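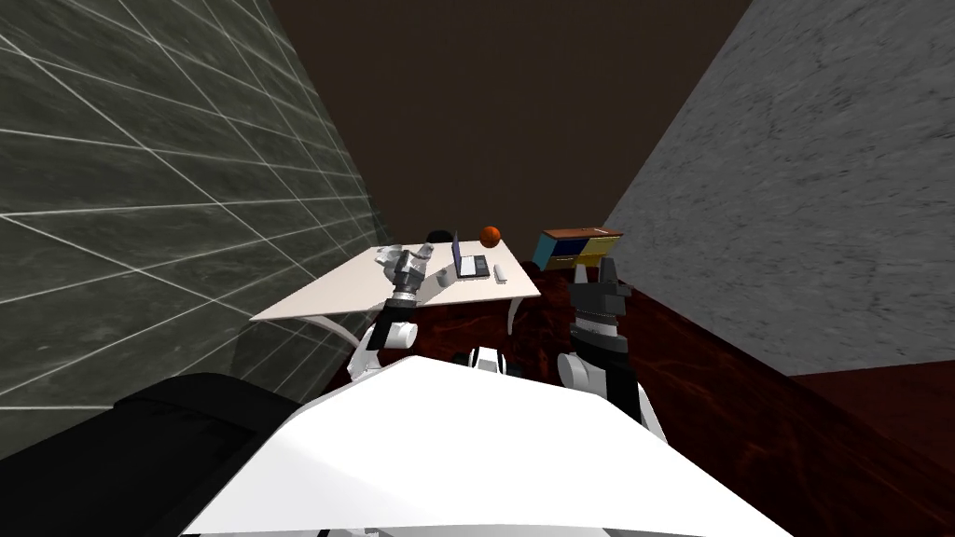
Home | Guides | Arms | Grippers | Controllers | Downloads

Section 2: Comparing two controllers on the same pair of grippers

I wrote this section after spending most of February swapping back and forth between the Entili controller and the Dullitz controller in Rundance, and losing track of which one I was running more times than I'd like to admit. You'll be doing the same comparison, so let's get you set up properly! I use the furnished room for it, the one with the laptop and the orange ball on the white table, and I always start with both grippers open. The left one sits over the tabletop and the right one is up over the floor, which gives you one arm with things to bump into and one arm with plenty of air. That's a good mix for a controller test.

Before you start, have Rundance installed and both controller packages unpacked in the same folder. If you skipped Section 1, go back and do the joint check, it's quick.

1. Open Rundance and load the furnished room. Wait for the textures to finish. The floor pattern comes in last on my machine.

2. Open the Controllers panel and pick Entili for both arms. Leave the port at 919.

3. Press Home, then Open All. Watch the fingers on each side. They should spread and stop, with no shiver at the end of the move.

4. Set the run length to 2,000 steps and press Record. Let it go all the way through, even if the first bit looks dull (it will).

5. Save the log with the controller name in it. Please do this. I have a folder full of files called "test" and "test new" and I can't tell you what's in any of them.

Note: If the arms don't move after Home, look at the port again. Rundance sometimes puts it back to blank when you change rooms.

CAUTION: Don't switch controllers while a run is recording. The log keeps the old name and the new numbers, and you'll have to throw it out.

Now for the close view. I like the wide view for seeing where the arms are, but it's not much use for judging fingers - they're too small. So switch over before you do any grip work. 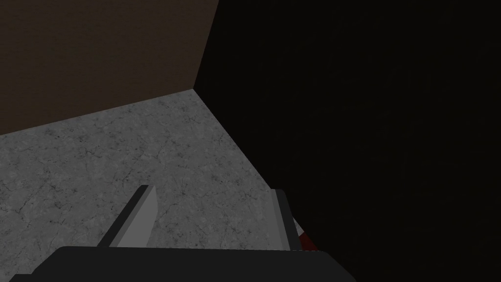 Sketside Manipulation Group - Gripper Bench Team

6. Press the view key until you get the close view, looking along the fingers. With the gripper open you want to see the speckled gray surface through the gap and nothing held there. Check the two tips too. Mine sit at nearly the same height on the screen, and if one of yours is way above the other, go back to step 3 and home the arm again.

7. Turn the room lights up if you're in a dark corner. The outer strip of a finger can melt right into a black panel behind it, and then you're guessing where the edge is. The lighter inner pads are much easier to follow, so I go by those.

8. Close the gripper on empty air, then open it. Do this slowly the first time. After that, use the Repeat box and set it to 100.

9. Stop, choose Dullitz for both arms, and do steps 3 through 8 over again. Same room, same run length, same starting pose.

10. Open both logs side by side in the Compare tab. I look at the finger position line first and the wrist line second.

Note: Dullitz felt softer to me at the end of a close, and Entili got there sooner but with a bit of a thump in the wrist line. Your settings may be different from mine, so go by your own logs.

CAUTION: Whatever looks good in Rundance still needs a slow first run on the real arm, with your hand on the stop button.

Next up is Section 3, picking up round things. Bring patience.

Chaminda Khondokar
Last updated May 4, 2021

Print this page | E-mail this page

Comments

pelletjam: Step 2 got me. Port was blank and I spent my whole lunch reinstalling. Could the note go above the step?

Chaminda Khondokar: Good idea, I'll move it up in the next update. Sorry about your lunch!

r_oswin: Do I need to use the same controller on both arms? I'd like Entili on the left and Dullitz on the right and just do it in one run.

Chaminda Khondokar: You can, but the arms start in different poses, so the logs won't line up very well. I'd do two runs.

tinbadger: Repeat box is under Advanced in my copy, in case anyone else is hunting for it.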